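Workshop notebook – the gray cabinet
April
Marin Zupan
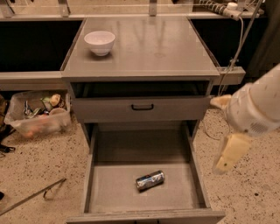

Gray cabinet, bottom drawer out. White bowl on top, crushed can in the drawer.

I finally gave the gray cabinet a proper look this morning, and I'm happy to say I like it even more than I did when it came over from Levesano! Two drawers, one handle style, a top you can put a mug on without it sliding off (that thin raised rim does more than you'd think). I'm writing this down while it's fresh so that whoever uses the bench next doesn't have to work it all out again.

Top first. It's smooth and wipes down nicely, but it picks up smudges if you so much as look at it, and there are a few pale ones on there now. Dish soap and warm water got the worst of the old tape glue off last week. Please don't use the orange degreaser, I tried a dab on the underside lip and it left a dull patch. The white bowl lives at the back left. I want it to stay there as the screw bowl – when you take something apart, the screws go in the bowl and the bowl goes back. It's ceramic, so it's heavy enough not to skate off when you bump the cabinet, and you can hear a screw land in it from across the room, which I find very satisfying.

Upper drawer: still doesn't like to sit flush. It closes most of the way and then creeps back out and leaves a gap under the top. I had it out on the bench for a while. The left runner has a slight bow near the back, and if you press on it with a thumb while pushing the drawer home, it stays shut. So it's the runner and not the catch, which is good news for us. A replacement pair from Nirnora is the easy fix. The part is 431 in their list, and I have it penciled in on the order sheet. Before that I'd like to try straightening the old one in the vise, mostly for the fun of it.

Lower drawer: wonderful. Really deep, tall sides, and it pulls all the way out so you can see straight down to the back wall. I ran it in and out a whole bunch of times after greasing and it just glides. I used the thick white grease from the Seneo tub, a thin smear on each side and a wipe with a rag after. Don't overdo it, the extra only collects dust and ends up on your sleeves.

The only thing in there is a crushed can, silver with blue and white printing. I'd like to see drinks cans go in the recycling by the door from now on, because this drawer is about to become prime storage! My plan is to put the long things in it, the clamps and the straightedges, which have been leaning in the corner behind the door and falling over every time somebody opens it. I measured the longest clamp against the drawer floor and it fits on the diagonal with a bit to spare.

Dividers. I went back and forth on this. Foam inserts look great in catalogs, but you're stuck with whatever shape you cut on day one. I'm leaning toward plain strips of plywood standing on edge, slotted together, so we can shift them as the pile changes. Ondieki had some offcuts left over from the shelf job and said we could have them. If I cut them a touch short of the drawer height, there's room to lay a flat tray across the top for the small stuff.

Handles: small black U-shaped one on the upper drawer, centered, comfortable to hook two fingers in. It was loose. I tightened it from the inside with the short screwdriver (the long one won't fit once the drawer is in, so do it with the drawer off). A drop of thread lock would be smart next time it's apart.

Labels: the box of 1,000 blank ones is still nearly full, so no excuses there. I'd go with big plain lettering on the drawer fronts, CLAMPS + LONG on the lower one. For the upper one I'm open to ideas. Tape and blades? Sandpaper? It's the shallower job of the two, so nothing bulky. Write your vote in the margin.

Still to do: the runner, the plywood strips, felt dots for the feet so it stops scraping the speckled floor when we shift it. Rag and grease are back on the shelf over the sink.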